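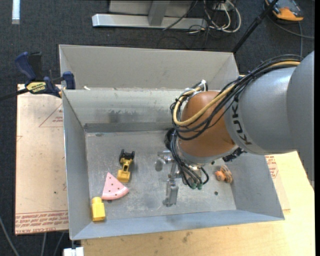
The bin, seen from above, with the toys on the floor of it.

Scuffed sheet-metal bin: how to clean and line the floor?

Asked in Storage and Containers, March

We keep toys in a large gray sheet-metal bin with sloping sides. The floor is bare metal and blotched with light and dark marks. There is also a dark smudged patch on the inner back wall, left of the middle. I want to clean the floor and put something down so painted toys do not pick up gray marks. Two questions:

Is dish soap enough, or do I need a degreaser?
Will a glued rubber mat hold on bare metal?

A loose mat is out. The last one slid and bunched up in a day.

Answer from Aníbal Huanca (accepted)

Start with dish soap and warm water, then wipe with 70 percent isopropyl alcohol on a white cloth. If the cloth keeps coming up gray, the residue is metal fines or old oil and you need a degreaser. Rinse 2 times and let it dry fully.

Glue will hold if the metal is clean and dull. I would not glue the whole sheet, though. Use double-sided tape around the perimeter plus one strip across the center – you will want to lift it out some day. 3 mm ribbed rubber is thick enough for toys. Cut it 5 mm short on every side so the edges do not curl up the slopes. Leave the slopes bare.

Light scratches in the metal will not wash out. Ignore them if you are covering the floor.

Answer from Bendia

I used a Collska drawer liner in mine. Works ok. Corners lift a bit.

Answer from Charpentier

Agree on the tape. Test the alcohol on a painted toy before you wipe those down too, it took the color off one of mine.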